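Kuscheltiere brauchen ein Zuhause
Wie aus einem Berg Stofftiere wieder eine Sammlung wird, mit der Kinder spielen

02/02/2020

Im Kinderzimmer vermehren sich Stofftiere schneller als alles andere. Eines kommt zur Geburt, eines zur Einschulung, drei vom Jahrmarkt, und weggeben will die Familie keines davon. Washington Frota berät seit September Haushalte in Salleck beim Aufräumen und hat in einer einzigen Wohnung 307 Plüschtiere gezählt. Die meisten lagen unter dem Bett oder hinter dem Schrank.

Er beginnt immer gleich: Alles kommt auf einen Tisch, über den er vorher ein helles Tuch legt. Auf Weiß fallen offene Nähte, lose Augen und Flecken sofort auf. Dann wird jedes Tier einmal in die Hand genommen, gedreht und abgetastet. Was heil und sauber ist, wandert in die Box. Was genäht oder gewaschen werden muss, bleibt liegen.
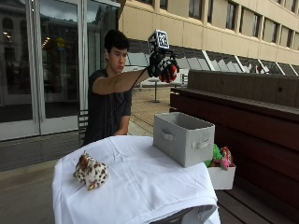 Das gefleckte Plüschtier liegt noch auf dem Tuch, die graue Stoffbox ist leer.
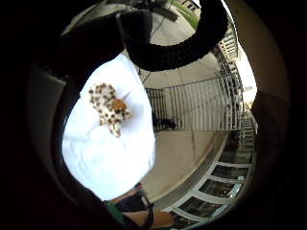
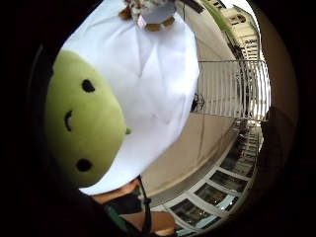 Hellgrün und mit schmalem schwarzem Mund: ein Plüschgesicht aus der Nähe.

Bei der Box rät Frota zu Stoff. Körbe aus Weide sehen hübsch aus, ziehen aber Fäden aus langem Flor, und in geschlossenen Kunststoffkisten riecht Plüsch nach einem Winter muffig. Wichtig sind ihm Griffe, denn ein Kind soll seine Box allein aus dem Regal ziehen können. Tiefer als ein Unterarm sollte sie nicht sein. Was ganz unten liegt, wird sonst vergessen.

Das Waschen macht weniger Arbeit als gedacht. Die meisten Tiere vertragen 30 Grad im Schonwaschgang, am besten in einem alten Kissenbezug, der oben zugeknotet wird. Figuren mit Spieluhr, Batteriefach oder angeklebten Teilen werden nur mit einem feuchten Lappen abgerieben. Getrocknet wird an der Luft, und zwar länger, als die Oberfläche vermuten lässt. Die Füllung braucht oft 2 Tage.

In der Familie Pfeiffer, bei der Frota zuletzt war, blieben nach dem Sortieren 89 Tiere übrig. Sie verteilen sich nun auf 3 Boxen, von denen immer nur eine im Kinderzimmer steht. Alle paar Wochen wird getauscht. Die anderen stehen oben im Flurschrank, beschriftet mit einem Stück Kreppband. Die Tochter hat die Gruppen selbst eingeteilt, nach Wald, Bauernhof und »alle anderen«.

Für das, was gehen darf, lohnt vorher ein Anruf. Viele Kindergärten nehmen aus hygienischen Gründen keinen gebrauchten Plüsch an, Flohmärkte und Sozialkaufhäuser dagegen oft schon. Einzelne Lieblingsstücke mit kaputter Naht lassen sich mit Matratzenstich und doppeltem Faden in ein paar Minuten schließen.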